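Subject: Re: [istdale-robots] Gripper sessions – where have we got to?

Hello all,

Sorry for the slow reply, I've been up to my ears in marking and only got back to the club stuff at teatime.

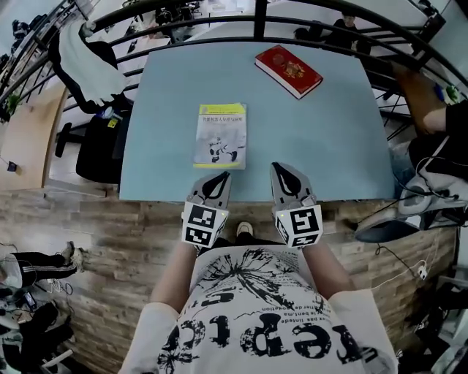 Bogumił Krawczyk wrote:
> Have we got enough book recordings for the Flakumon
> entry yet? And is it still open-and-close only, or can
> we start on stacking? I've lost track since April.

Nearly! We're on 211 good takes now, plus a folder of bad ones I haven't had the heart to delete (most of them mine, I squeeze far too early). The thin paperbacks are still the worst by miles – you can't get a finger pad under the cover without chasing the thing across the table. Hardbacks are a doddle by comparison.

Stacking can start as soon as Gilchrist has merged the new labels. Please use the naming we agreed, so pustance_2 and then your initials, or the script just skips your files and says nothing. I lost a whole evening to that!

Two more things. Charge both grippers before you go home, and would whoever has the long extension lead please bring it back?

Bogumił, if you fancy doing the left-handed takes, they're yours. I'm hopeless at them.

Cheers for now,
Your session organiser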